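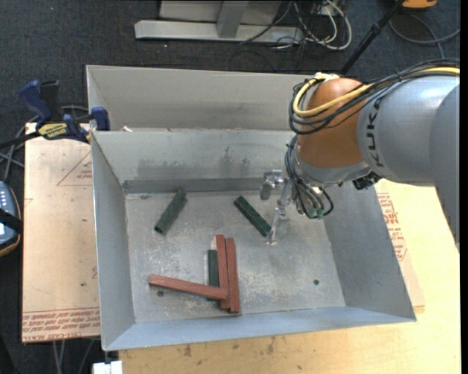

Tonlow Household Water Readings, data card

Version 3. Maintained by Alcides Magalhães.

What this is

Monthly water meter readings from 268 households in the Tonlow district, covering 16 months. One row per household per month. People have started quoting this set in arguments about leaks and pricing, so please read the notes before you join them. I collected most of it and I wouldn't lean on it as hard as some of you do.

Files

readings.csv - household code, month, meter value, reading type
homes.csv - household code, street group, number of residents, garden yes/no
gaps.csv - the 686 household-months with no usable reading

Where the numbers come from

Residents read their own meters and sent the value in by text or on a paper slip. The Florus billing office supplied its own readings for one street group, Brandão, and those are marked "office" in the reading type column. Everything else is marked "self".

I was told the office readings are the good ones. I have my doubts. Several Brandão homes show exactly the same monthly use for four months running, then a big jump. That looks like estimated billing to me, and the office has not said either way. I left the values as they came.

Known problems

Self readings pile up on round numbers. A meter value ending in 100 or a multiple of it shows up far more often than it should. People round, or they write down what they remember from the hallway.

August is bad. Many households were away, and some sent in two months at once when they got back. Where that happened, the split between the two months was done by simple halving. Don't draw a summer curve from this and call it a finding.

The resident count was asked once, at sign-up. Babies, lodgers and grown children coming home are not in it. Use per person is therefore a guess with a decimal point on it.

"Garden" means whatever the person answering thought it meant. One home said yes for a balcony.

Meters of the Busine type roll over to zero. Version 1 had large negative values for this reason. I fixed the ones I found in version 2 - there may be others.

What you can reasonably do with it

Compare a household with itself over several months. Practice cleaning messy data. Check whether your leak-spotting method falls apart on real readings.

What I'd argue against

Ranking streets. Setting tariffs. Claiming that the conservation leaflet worked. Use did drop after the leaflet went out, but the weather cooled over the same weeks and the thirstiest homes stopped reporting.

Privacy

Names and addresses were removed. Street groups are broad, but a neighbor who knows who has the pool could likely pick out that row. Please don't.

Changes

Version 3: added gaps.csv, corrected two swapped household codes.
Version 2: rollover fixes, reading type column added.
Version 1: first release, do not use.

Corrections are welcome if they come with the household code and the month. "The totals look off" is true and doesn't help me.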